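Handling and Packing of Mixed Small Goods
Unit 4 - Bins, floors and single remaining items
Handout, 03/09/2026
Instructor: Koen Goossens

4.1 Bin geometry

A sheet-metal bin with sloping sides moves goods toward the floor as the level drops. The slope has little effect once only a few items are left, and these can come to rest at any angle. Dividing walls split the stock into compartments, so that a low count in one does not hide a full one next to it. For the exercises we use the Ballau returns case: 2290 articles, of which 107 are eyewear.

4.2 Surface condition

Gray sheet metal scuffs early. Scratches and stains do not weaken the bin, but they matter for unprotected lenses. Vandenberghe's course reader (Dirk Vandenberghe, chapter 3) separates three conditions: clean, marked and burred. Marked bins may hold eyewear for short periods. Burred bins may not hold it at all.
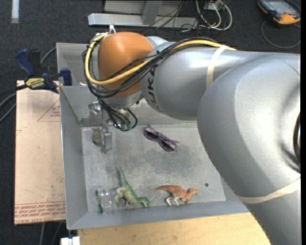 Fig. 4.1. Purple sunglasses on a marked bin floor, with dividing wall and rear compartment.

The floor in Fig. 4.1 is classed as marked on the basis of its pale scratches and darker stains. Whether there are burrs cannot be settled by eye; run a gloved finger along the seams before assigning a class. Note also the angle of the sunglasses to the walls. Record orientation as found, then square the item to the pouch opening when packing.

4.3 Packing sunglasses

Fold the temples, left first. Hold by the bridge or the hinges - never by the lens face. Insert into a soft pouch, lenses toward the seam. Pouches go upright in the Honeo tray, 40 to a tray, or 45 if the frames are slim. A full tray weighs about 2 kg and is carried level.

4.4 Exercise

a. Work out the number of trays needed for the eyewear in the Ballau case, for standard and for slim frames.
b. Draw up a floor inspection sheet for the three conditions in 4.2.
c. Read the Requena notes on liners before the December session.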